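Cell upkeep meeting, November
Small meeting room, 9.30 start, ran over

Present: Latrice Pennington (chair), Jihad Dabbas, Cletus Dvorak, Everett Holloway. Wanda Haverford by phone, line bad.
Notes: JD

1. Last time
Read through, fine. Two left open: spare gripper pads (see 4) and the cell log book, which is still in two places. Cletus to merge. Paper one to be kept at the bench, the other goes.

2. Arm and cable dressing
Long one. Wanda asked at the start if the cable run could be signed off as is. Not yet. The yellow cable and the black bundle go round the orange joint together, and when the wrist turns a long way for the far corner picks they tighten up. Everett thinks one more hand's width of slack would do it. Cletus says slack is what caught on the bin rim in the spring, and he'd sooner move the tie point further up the arm.
Agreed: try the tie point first. Everett to mark the present position with paint pen before anything is undone. Speed held at 200 mm/s in the bin until that's checked. Wrist travel limit stays where Latrice set it, no one to widen it on the pendant "just for one run".
Old cable sleeve from Rustance not to be reused, it has gone stiff.

3. Bin
Scratching on the far wall, and the floor is scuffed too. Everett wanted to swap the bin. Latrice not keen, a new one means teaching the wall positions again and that was most of a day. Cletus has measured the far wall against the taught position and it is 6 mm out at the top edge. Could be the bin, could be the clamps.
Orange spring clamps: in use on the rear side. Discussed wether to have proper stops screwed to the table. Yes in principle. Everett to draw something up, wood blocks will do for a start, Kincaid bracket if they don't hold.
Acrylic sheet is taped down on the left side of the bin. Leave it taped till the stops are sorted.
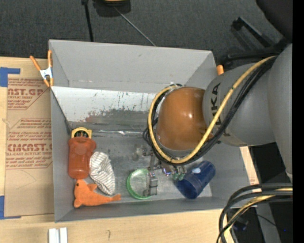

Everett asked how anyone would know the bin had shifted between checks, if the only check is first thing in the morning. He would like it done after lunch as well, and after any stop where the arm has touched a wall. Cletus agreed with the second half. Latrice said both, and put it on the sheet.

So: corner check at start, after lunch, and after any touch. Write it down even if nothing has moved. Initials please, not ticks.

4. Gripper
Linkage cleaned and greased by Cletus, light oil only on the small pivots. Fingers open evenly again. Jihad asked for the grip force to be put back up, it was dropped for the soft items. Not changed for now, try the mixed set at the present value and see what the log says. 98 picks logged on it so far, want 200 before anyone touches the setting.
Thin rims and see-through items are the ones to watch. Wanda's point: with clear plastic, don't trust the first height reading, take it again from the other side. Cletus doesn't think it's a gripper fault at all. Left there.
Round items on their side also discussed, cups mostly. Approach angle to be looked at with item 2, no point tuning it if the cables are going to move.
Spare pads: Fendia have them, order no. 861. Latrice to chase. If not in by next meeting go to Erkow.

5. Pendant and backups
Backup was not done in October. Latrice cross about this. Everett to take one today, before the tie point is moved, and another after. Label both with the bin position used. Old backups on the shared drive to be renamed so you can tell what they are, "final2" is no good to anyone.
Emergency stop test passed, in the book.

6. Table area
Cables at the lower corner of the table, where the big bundle bends over the edge. Jihad wants an edge guard there. Split hose would do, Everett has some. Pencil marks on the wood not to be rubbed out, some are still used for lining up. Cletus to go over the live ones in pen and put a date by them.
Chairs to be kept back from the arm side when running.

7. AOB
Wanda asked for the grease gun back. Cletus has it.
Torque driver needs to go for calibration, no date for it yet.

Actions
ED HOLLOWAY - see EH
EH: paint pen mark, backups x2, drawing for stops, split hose
CD: tie point, log book, table marks, grease gun back to WH
LP: Fendia order, new check sheet with the three lines on
JD: mixed set at present grip force, these notes
WH: write up the two-sided height reading, one page

Next meeting: same room, same time, date to folow from Latrice.

Questions about these minutes: Jihad Dabbas, cell bench | Internal use only | Back to top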